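Plorno Magazin
Startseite | Wohnen | Küche | Werkstatt | Gespräche | Kontakt

Diese Website verwendet Cookies. Mit der weiteren Nutzung stimmen Sie unserer Datenschutzerklärung zu.

Eine Platte aus vielen Streifen

Gunnlaugur Hjaltadóttir baut bei Bundgaard in Clastmont Arbeitstische. Die Platten werden aus langen Holzstreifen verleimt und bleiben hell. „Dunkel beizen kann man später immer noch“, sagt sie. „Zurück geht es schlecht.“

Angefangen hat sie mit Küchentischen. Inzwischen gehen viele Platten in Werkräume, wo sie mehr aushalten müssen. Ihr eigenes Geschirr steht auch darauf. Untersetzer benutzt sie nicht.
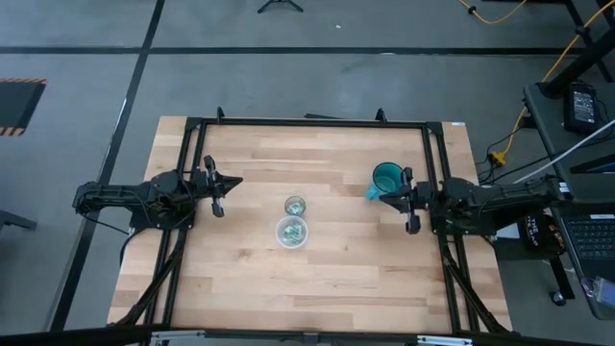

Blaugrüner Becher über der hellen Holzplatte, daneben zwei klare Gefäße mit zerknülltem, blassgrünem Inhalt.

Auf die Frage nach der Pflege antwortet Hjaltadóttir knapp. Sie schleift zuerst mit 400er-Papier, wischt den Staub ab und ölt dünn. Erst nach dem zweiten Auftrag nimmt sie 500er. „Die meisten nehmen zu viel Öl. Dann klebt die Platte eine Woche lang, und im April rufen sie mich an.“

Klare Gefäße mag sie für Kleinkram, Papierreste eingeschlossen. „Ich will sehen, was drin ist. Bei Dosen mit Deckel mache ich drei auf, bis ich die richtige habe.“ Weggeräumt wird am Ende des Arbeitstages, vorher darf alles liegen bleiben.

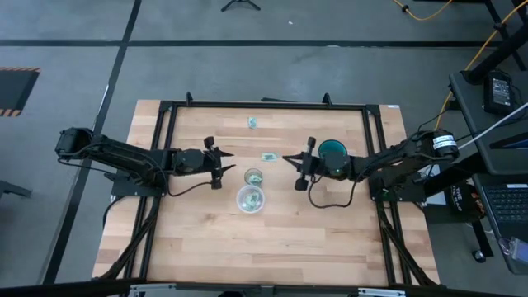
Zwei klare Becher und gefaltete Papierstücke in Grün und Weiß auf der Tischplatte.

Ein Modell heißt Plidasell und kostet ohne Gestell 773 Euro. Für Kratzer gibt sie keine Garantie. „Es ist ein Arbeitstisch“, sagt sie. Ihre erste Platte hat sie behalten. Sie liegt heute auf 2 Böcken im Flur und dient als Ablage für die Post.

Weitere Beiträge
Öl oder Wachs?
Leim, der hält: Besuch bei Bundgaard
Böcke selbst bauen
Wohin mit den Papierresten?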